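Search papers, authors, keywords Go Advanced search

4. Object state from wrist views

The policy in Section 3 takes raw images. The task checker can't. It needs to know one thing per image, which is where the moved object sits relative to its target, and it has to say so fast enough for the planner (Skuklow) to hold or release. This section covers the checker, what we feed it and where it breaks.

4.1 Lens model. Very wide lens, heavy curvature toward the rim. We tried full rectification first. Bad idea: straightening the image throws out the corners and smears what is left, and small flat objects near the rim turned into streaks. So Clukusell works on the curved image directly. Each pixel is mapped to a ray, the desk is fitted as a plane, and only the contact points of each object get projected onto it. The rest stays in image space. Cheap and good enough. The plane fit uses the fingers as a fixed reference, as both pads show up in the same part of the image every time and their geometry is known from the CAD file.

4.2 Segmentation. Two masks matter, object and target. Everything else goes to a single clutter class. Early versions gave each background item its own label and spent most of their compute on things the task never touches, bottles and plants mainly. Merging them cost us nothing on the final score. The masks come from a small network trained on 782 hand-labeled images from the Castaño set, plus 342 more we labeled at Follutham after the first round of failures. Labels were drawn on the curved images, not on recitfied ones.

4.3 Relation test. Given the two masks on the plane, the checker returns off, partial or on. "On" means the full footprint of the object lies inside the target outline. "Partial" means any overlap short of that. No learned part here, just polygons. We did try a learned head and it picked up on finger position instead of the object, closed fingers meant "off" and open ones meant "on". Works until someone opens the gripper over bare desk. Dropped it.

Figure 4 has views from the mouse-and-pad task. Background is left as it was, glass and all. Mirrored lettering on the glass behind the desk gave us spurious edges in the plane fit until we masked everything above the rear desk edge. 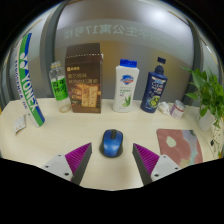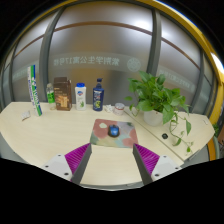 Figure 4. Views from the mouse-and-pad task. First: mouse on the bare desk, pad to its right. Second: mouse on the pad, fingers open.

Why does the checker use single images when the video is already there?

Because the planner can ask for a state at any moment, including right after a restart, when there is no history to lean on. A single-image answer is also easier to debug. Smoothing over time is done afterward in Skuklow, with a vote over the last 4 answers.

4.4 Failure cases. We went through the held-out set by hand and found 22 wrong answers. Most are "partial" called as "on". The footprint of a tall object is underestimated when the near side hides the far side, so the polygon shrinks and slips inside the target. Fix is a per-object height prior, added in the current version but not in the numbers reported here. Next are patterned targets. A pad printed in several soft colors gets split up by the mask network, the pale patches go to the desk class, and the outline comes back with bites taken out of it. Taking the convex hull solves it for pads and breaks it for anything with a notch, so the hull is a flag in the task file. The few left over are glare, where bright light washes out an edge. No fix yet. Exposure control on the gripper side would be the obvious thing to try.

4.5 Timing. The checker runs in its own process and never blocks the controller. If an answer is late the planner keeps the old one and marks it stale, two stale in a row and the arm holds position. During colection the same code runs without an arm attached, and only writes its answers to the log.

Comments

Hamish Faulkner: Is the plane fit redone per image or once per session? 4.1 reads both ways to me.

Sheyla Giraldo: Per image. Will fix the wording. The finger reference is once per session.

Hamish Faulkner: Thanks. Would also like to see the hull flag on a round target, coaster or similar.

padmaker: the task file link in the appendix is dead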